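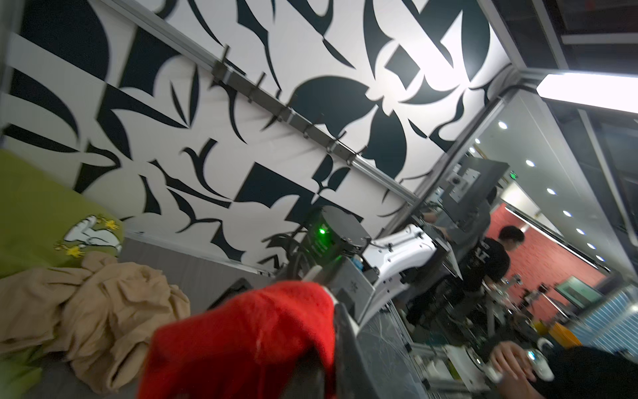 Opinión > Educación > Talleres y clubes

Elogio de la ropa mal doblada

Llevo un curso entero asistiendo, en calidad de madre y de persona que firma autorizaciones, a las tardes del club de robótica Pirkis, y quiero defender una idea que en las reuniones de familias me ha costado ya varias miradas: que los chavales deberían seguir intentando que un brazo articulado recoja trapos, y que no hace ninguna falta que lo consigan antes del verano.

Empiezo por los hechos. En febrero, Salamatu Asante, que lleva el club y tiene la paciencia de quien ha enseñado flauta dulce, propuso cambiar el proyecto anual. Hasta entonces se hacía lo de siempre: un cochecito que sigue una línea negra pintada en el suelo. El cochecito funciona. Funciona el primer día, funciona el día de la exhibición y funciona delante de los abuelos, que aplauden como si la línea la hubiera encontrado él solo. Salamatu dijo que ya estaba bien de líneas y puso sobre la mesa una camiseta arrugada. El nuevo proyecto consistía en agarrar tela, levantarla y dejarla en otro sitio. Lo llamaron Fomside, nombre que salió de una votación de la que prefiero no dar detalles.

La indignación tardó poco. Un padre preguntó si su hija iba a aprender ingeniería o a hacer la colada. Otro quiso saber si aquello puntuaba en el torneo Lennox, y al enterarse de que el Lennox tiene una prueba de apilar cubos y ninguna de trapos, cerró el cuaderno con mucha dignidad. Yo estaba sentada detrás y pensé en mi propia cesta de la ropa, que lleva desde que nació mi hijo pequeño esperando una solución tecnológica.

Un cubo es un objeto de trato fácil. Tiene caras, tiene esquinas, y si lo dejas a la izquierda se queda a la izquierda. Un cubo no tiene un mal día. La tela, en cambio, nunca está dos veces igual. La coges por donde no era y te llevas la manga, o las dos mangas y el trapo de al lado. El alumno que ha programado para cubos llega a la tela con la confianza de un notario y sale con la de un hombre que ha intentado meter una funda nórdica. Eso, a los catorce años, me parece una educación magnífica.

El argumento contrario merece respeto, y lo expuso mejor que nadie Akosua Yakubu, que tiene una hija en el grupo de los mayores y trabaja en logística, de modo que sabe de robots bastante más que yo. Según ella, un proyecto escolar debe poder terminarse. Los chicos necesitan ver algo acabado, enseñarlo, poner una nota al pie con su nombre. Si les das un problema con el que se pelean laboratorios enteros, les estás enseñando frustración con cargo a la cuota trimestral. Le di la razón en lo de la cuota.

En lo demás sigo sin estar de acuerdo. A los nuestros ya les sobran cosas que se terminan. Terminan la ficha, el tema, la unidad y el trimestre. Hay una aplicación en el instituto, Skillo, que les enseña una barra verde cuando han completado «el 100 % de la competencia», y mi hijo ha completado así la competencia de trabajo en equipo sin levantarse del sofá. Que una tarde a la semana se encuentren con una tarea sin barra verde me parece casi una obligación sanitaria.

Además, se aprende mirando, y eso es algo que el cochecito no pedía. Con el robot de la tela hay que pasarse un buen rato con el mando en la mano, moviendo el brazo poco a poco, repitiendo el gesto y apuntando qué ha salido mal. El grupo lleva 748 intentos anotados en una hoja de cálculo. He leído la columna de observaciones de arriba abajo, y es lo mejor que se ha escrito en mi familia política en generaciones. «Ha cogido la mesa.» «Ha cogido aire.» «Bien, pero era el trapo de Samu.» En el intento 9 alguien escribió «casi», y a partir de ahí la palabra desaparece durante páginas, lo cual indica un progreso notable en el uso del idioma.

Reconozco que hay un problema de espectáculo. El día de puertas abiertas tuvimos a las familias de pie durante cuatro minutos mirando una pinza que se acercaba a un paño con la prudencia de quien toca una medusa. La pinza bajó, se cerró y subió sin nada. Hubo un silencio. Y entonces una niña del grupo dijo en voz alta: «Es por el pliegue, lo he visto», corrigió dos cosas y volvió a intentarlo. Tampoco salió. Pero había visto el pliegue, y el resto de la sala, incluido el señor del cuaderno, se inclinó para verlo también. Con el cochecito no se inclinaba nadie, porque no había nada que averiguar.

Me dicen que el curso que viene se votará entre volver a las líneas, preparar los cubos para el Lennox o seguir con los trapos. Akosua ha propuesto un reparto: cubos hasta Navidad, tela después, y una memoria escrita en cualquiera de los dos casos. Lo de la memoria me parece muy bien, y me ofrezco a corregir las tildes. Lo de los cubos lo votaré en contra, con cariño, y si pierdo llevaré bizcocho igualmente.

Mientras tanto he pedido que, si algún día el brazo aprende a emparejar calcetines, se me avise a cualquier hora. Salamatu ha contestado que primero las camisetas.

Contacto | Aviso legal | © Todos los derechos reservados | Volver arriba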